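4.2 Surface finish of the lid blanks

The second batch for the Driltbridge container study was finished with 300 grit paper and wiped clean. Each of the 22 blanks was then set on the gray bench top.

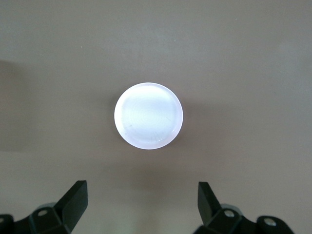

R. Economou

Faint wavy marks remain on the flat inner face, inside the rim. A small dark speck is present left of center. Specks of this kind were logged as debris or surface damage, with no attempt to separate the two. Blanks with marks deeper than the Gason limit were set aside; 17 passed.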